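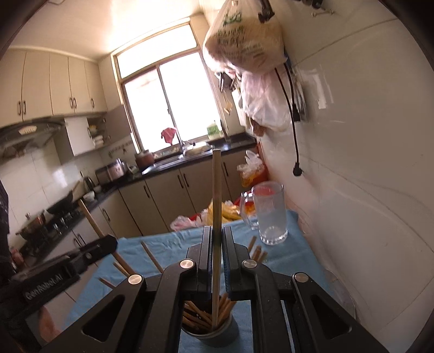 About Rarkstead Household Services

Rarkstead Household Services provides kitchen, dining and laundry support to supported-living homes and small residences. We work in ordinary domestic kitchens, with the cupboards, counters and utensils that residents already use. Our staff prepare meals, set and clear tables, put away dishes and keep shared rooms in good order.

The company was founded by Bimla Chaturvedi, who remains Managing Director. It began with 6 employees and one contract. Today it employs 200 people and serves 92 homes.

14 shares | 3 comments

Our Work in Automation

Much of the labor in a shared home consists of small, repeated hand tasks. Chopsticks and spoons are returned to their holders, bowls are stacked, cloths are folded and jars are opened and closed. These tasks take up a large part of a shift and are a common source of wrist and shoulder complaints among long-serving staff.

Three years ago the company established the Skistus program to study which of these tasks could be passed to machines and which should remain with people. The program is led by Kuldeep Sachdeva, Head of Operations. Employees assigned to it carry out household tasks with hand-held grippers, one object at a time, and the recorded movements are used in the training of robot arms. To date, the program has recorded 3,104 task sessions.

Picking up a single chopstick is among the more demanding items on the task list. A chopstick is thin and light, it rolls easily, and it must enter a holder that may already be nearly full. Staff who have done this work by hand for years are well placed to judge whether a movement is sound, and their judgment determines which sessions are kept.

What Changes for Our Employees

The company recognizes that automation raises fair questions about jobs, pay and skill. The following commitments apply to all employees, whether or not they take part in Skistus.

No position is removed on account of a machine during the term of an existing home contract. Time released by automation is first assigned to direct contact with residents, including shared meals and outings.

Participation in recording work is voluntary. It is paid at the senior assistant rate, and sessions are counted as regular working hours. Employees may return to their previous duties at the end of any month.

New roles have been created in task design, session review and equipment care. These roles are advertised internally before they are opened to outside applicants. Pushpa Pathak, formerly a kitchen assistant, now supervises session review and trains new reviewers each May.

Some duties will not be automated. Cooking with residents, help at the table and all personal care remain the work of trained staff.

Privacy in the Home

Recording in an occupied home takes place only with the written agreement of the residents or their representatives. Agreement may be withdrawn at any time. Questions on this subject should be addressed to Vivek Uniyal, Resident Relations.

Employment

Applications for household and program positions are accepted throughout the year. No technical background is required for recording work, and full instruction is given during the first week.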